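The T-shirt drawer, reconsidered
By Awuor Kaijage

A folded T-shirt should be a rectangle. The width is set by the drawer, and the collar stays at the top so that the shirt can be identified when stacked. Creases across the front are acceptable in cotton jersey. A sleeve left outside the outline is a fault.

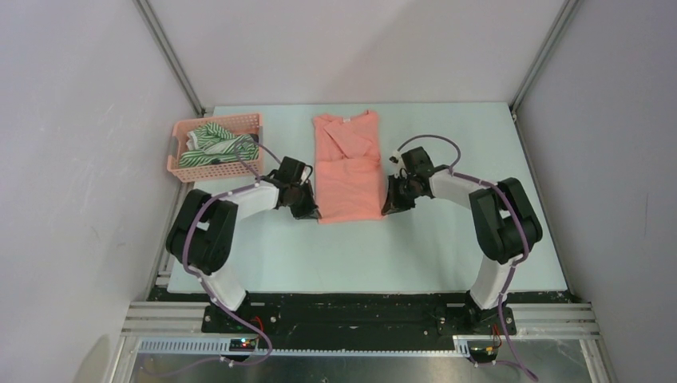
Starting flat

Most faults begin before the first fold. Lay the shirt out at full length and find the neck label, then work from there. Bunching along one edge carries through to every later layer.
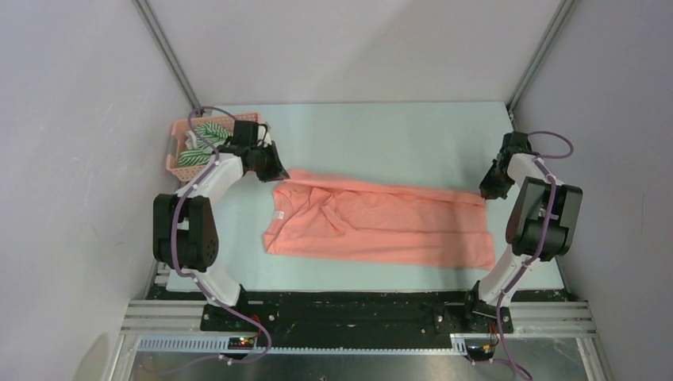

Hems and seams

Emmanuel Nyaga, who ran the laundry at Dondton for three years, folds by the stitching. A hem seam is a straight line already marked on the cloth, and a turned edge can be set parallel to it. 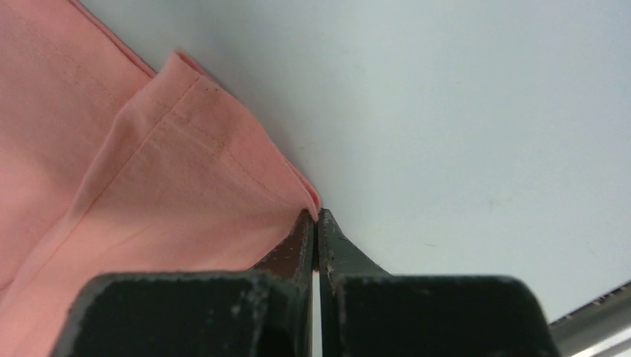
He presses the turned edge with the side of the hand, working outwards from the middle. Heavier cotton needs a second pass. Striped shirts are easier, as the stripes show any drift at once.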